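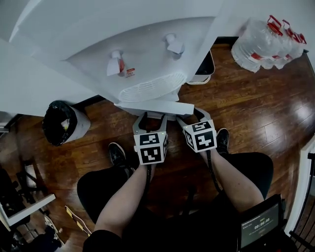
Notes by Guilan Shao
Household Budgeting, handout 4: the small stuff

Okay, so last time we did rent and car payments, and a few of you looked ready to cry. This one's easier, I promise! We're talking about the little repeat costs, the ones that never feel like spending.

I'll use my own numbers, embarrassing as they are. In August I went through a year of bank statements and added up everything under ten dollars. It came to $3,048. I had guessed 400. (Ehsan Mazandarani, who taught this class before me, guessed low too, so I feel a bit better.)

Snacks were the worst of it, then parking, then drinks I bought because I was thirsty and walking past a store.
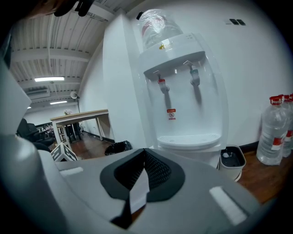
Next I split the list into "would miss it" and "wouldn't notice." The second pile was $178 for apps alone, including one I'd forgotten I ever signed up for. Gone in five minutes!

For your own list, go back three months, not twelve, or you'll quit halfway. Cash counts too, so guess if you have to. And please don't cut everything at once. I tried that and blew nearly $100 on takeout the week after.

Bring your two piles next time, on paper or on your phone, and we'll start on annual bills.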